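4. Oiling your Hakeck board for the first time

Okay, your board is out of the box and the sticker is off (warm water and a thumbnail, be patient with it). Now we oil it! I do this part on the kitchen counter with the radio on, and it takes me about 8 minutes plus the waiting.

1. Wipe the board with a damp cloth, both faces and all the edges, and stand it on its side overnight.

2. Pour a small puddle of food-grade mineral oil in the middle. Rub it outward along the grain with an old T-shirt — I mean a properly old one, you won't get it back.

3. Flip it and do the other face, then go around the edges twice. The ends drink up a lot more than you'd expect.

4. Leave it for a few hours, then buff off whatever is still sitting on top.

Note: Myrto Balaskas does three coats before hers ever meets an onion. I do two and mine has been fine since October. 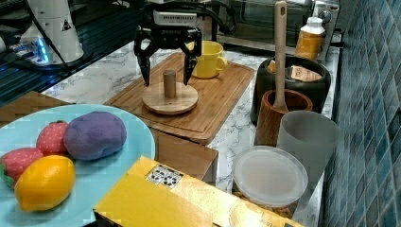 Can I use olive oil if that's all I have in the house?

Please don't. It goes rancid after a while and your bread will start to smell like old crayons. Wait till you can get mineral oil.

Caution: never put the board in the dishwasher or leave it soaking in the sink. I split my first one that way and I'm still a bit sore over it.

5. Once it feels dry to the touch, you can start chopping. Oil it again whenever it looks pale or feels rough under your palm.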